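Home Forums Flooring & Trim New Posts Search Log in

Printed lettering on laminate planks – normal or did I get seconds?

plankton_dad
ok so quick one before I call the store. Floor went down over the weekend in the back room, wood look laminate, the mixed one with gray and brown and tan and some really dark boards. Zerkenia brand, color is called Plistau Barnwood or something close. Love the colors. BUT there's faint lettering on a lot of the planks. Didn't notice during install, was on my knees with a headlamp and a dead back. Now the light hits it and I can't stop seeing it.

Is this a protective print that comes off? Is it in the pattern?? Room is 429 sq ft so I really do not want to pull it.

mossy_ott
Pattern. Lots of the rustic ones have stamped words on them, crate wood look, wine box look etc. Part of the picture layer under the wear coat. Won't come off.

plankton_dad
the sample board at the store had NO words on it. I would of noticed

gritandglue
Sample board is one plank. Maybe two. Print runs have a bunch of different faces, you got shown a plain one. Happened to my sister with Civarov stuff, hers had little numbers.

Post a pic. Hard to say anything without one.

plankton_dad
fine, here. Best I could get with the glare 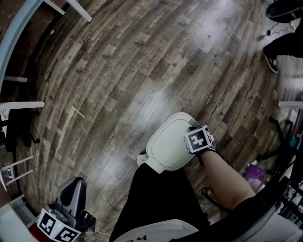 The mixed gray/brown boards. Lettering is pale, shows in rows, small stamped word up near the top

gritandglue
Yeah ok I see it. Faint. That reads as printed design to me, weathered patches and knots and all that, same family of look.

Nice mix of tones btw, you didn't end up with all the dark ones in one corner like I did.

Quaye_floors
Going to disagree a little. Could be design, sure. But I've opened boxes where the maker's ink stamp got on the face instead of the back. Pale, repeats, goes in rows. Came off with a rag and a bit of isopropyl. Don't tell him it's permanent off one photo with a big shine down the middle of it.

mossy_ott
ink on the face of every board in the room? come on

Quaye_floors
didn't say every board. He said "a lot". Read it again

plankton_dad
not every one no. Many. Some have none that I can find

Fuad Tufa
Check a leftover plank before you touch the floor with anything. Look at it sideways under a lamp. If the grain texture goes right across the letters and they don't sit on top, it's in the print. If you can feel an edge with a fingernail it's ink. Then try a damp cloth, then alcohol on a corner. No acetone, no magic sponge, both will dull the finish.

Also is there something on the floor left of center? Thin light strip, at an angle. Tape?

plankton_dad
little stick or bit of tape, idk, will pick it up when I'm in there. More worried about the words lol

gritandglue
if it IS tape get it up soon, adhesive on new laminate is a pain

hollis_n
What did you pay? I was quoted 2,010 for a room near that size and it was a plain oak. If you paid rustic price you got rustic.

plankton_dad
less than that but not by much. Plus 50 for delivery which they left on the driveway

ok update – went out to the garage, 2 leftover planks. One has letters one doesn't. Can't feel anything with my nail. Damp cloth did nothing. Alcohol did nothing.

mossy_ott
so. pattern.

Quaye_floors
On that plank, yes. I'd still email them with the batch number off the box. If the listing photos don't show words you have a case for something, store credit at least.

plankton_dad
boxes went to the dump this morning. of course

Fuad Tufa
Batch is usually printed on the back of the plank too. Flip the leftovers over.

hollis_n
Throw a rug on it. You'll quit noticing by June

plankton_dad
wife says she likes them. Says it looks like an old shipping crate and I should leave it alone. Flipping the planks now, there is a number on the back, will email them tonite and post what they say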